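Section 4. Sorting Produce into the Wire Baskets

Applies to the Vondale two-basket set. Complete Section 3 (Unpacking and Wiping Down) before starting. Revised 08/02/2022.

4.1 Placing the baskets

1. Clear the work surface and wipe it with a dry cloth. A glossy surface shows smudges and lets the baskets slide more easily.
2. Set the first basket toward the back of the surface and the second in front of it. A slight angle between the two is acceptable.
3. Leave open surface to the right of the baskets for unsorted produce.
4. Press down on each corner of the rim. If a basket rocks, turn it end for end and try again.

CAUTION: The rods at the bottom of the basket can scratch soft finishes. Lift the basket to move it - do not drag it.

NOTE: The load limit is 15 pounds per basket. Do not stack one loaded basket on the other.

4.2 Sorting

5. Place all loose produce on the open surface, one layer deep.
6. Assign one basket to fruit and the other to vegetables. Keep this assignment for the whole session.
7. Move round items first. Lower each one to the basket floor before letting go.
8. Place long items, such as peppers and corn, after the round ones. Turn stems inward so they do not catch in the mesh.
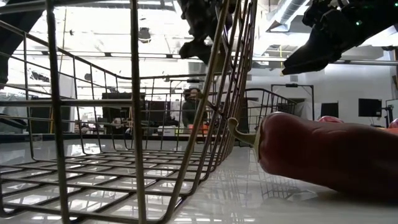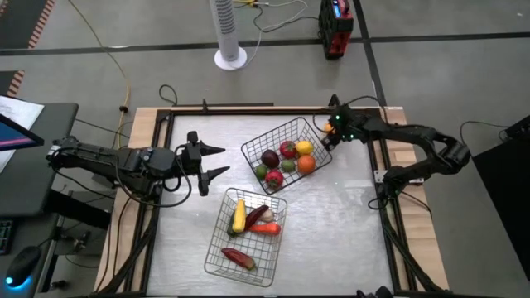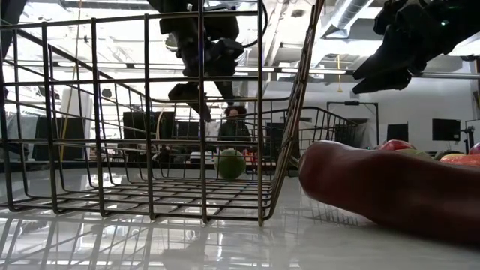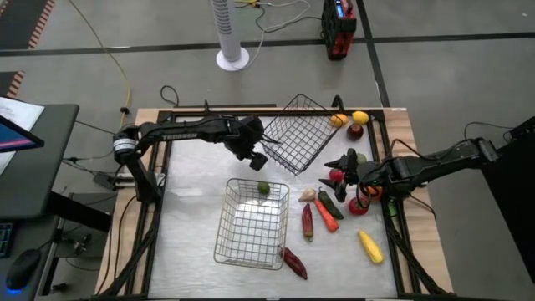

Wire baskets and produce on the work surface.

9. Check the surface for small items. Limes and small oranges roll behind larger pieces and are easily missed.
10. Check that nothing projects through the side walls. Reseat any item that does.

4.3 Emptying and storage

11. Take items out by hand, starting with the top layer. Do not tip the basket.
12. Wipe the rods with a damp cloth and dry them at once. Do not use steel wool or the Motelo abrasive pad.
13. Store the baskets upright on a flat shelf with nothing on the rims.

NOTE: Bent rods cannot be straightened safely. Order a replacement basket as described in Section 7 - baskets are sold singly.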